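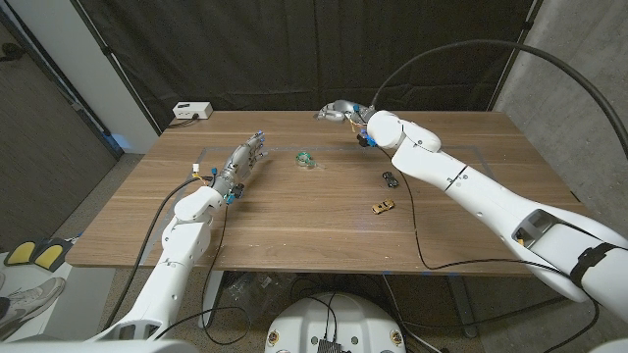
Two white robotic arms over a wooden table.

Hello from Zastadwood, where I made it to the second morning of the Sibiya diabetes meeting on one coffee and a granola bar! The talk I'd circled was Fatima Van Wyk's, on teens who keep skipping their mealtime insulin. Her team followed 37 of them for 18 weeks with a reminder app called Daltulum – no new pump, no new sensor, just nudges. Missed doses fell by 30 percent, and I heard a few low whistles in my row. (Small study, no control group, and she said so herself.) Lesego Le Roux asked the question I wanted to ask, about whether kids just start swiping the alerts away after a while. Some did, by week five. A longer trial with Barnarix is supposed to start in December, and I'll be back Thursday with notes from the foot care session.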